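Print this page | E-mail to a friend

Filed under: Tables & worktops – your questions

Questions about the white table tops

Do the white tops stain?
Tea and felt tip, yes, if left overnight. Wipe same day with warm water and a drop of washing-up liquid. No bleach please – it yellows the finish.

What about printed tops, with rings or other markings?
Same cleaning, softer cloth. Scouring pads will take the colour off in the end. We don't reprint worn tops, sorry, only replace. 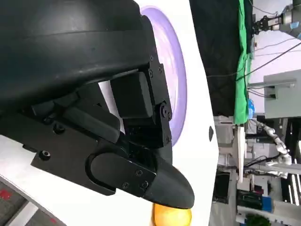
Can I choose the colour of the print?
Purple, green or grey on the Golside. Purple only on the Clella for now. Other colours are a special order, 7 weeks, sometimes longer in November.

How wide are they?
Clella is 140 cm at the widest point. Drawings for the rest on request, just ask for teh right one by name.

Are curved edges sealed?
Yes, all the way round. If yours is lifting send a photo and your order number before you glue anything.

Do you deliver to Leststead?
Yes. Mornings, before noon. Ground floor only unless you've told us about stairs.

My top arrived scratched, who do I talk to?
Peter Pešek, extension 937. Keep the packaging untill he's rung you back.

Print this page | E-mail to a friend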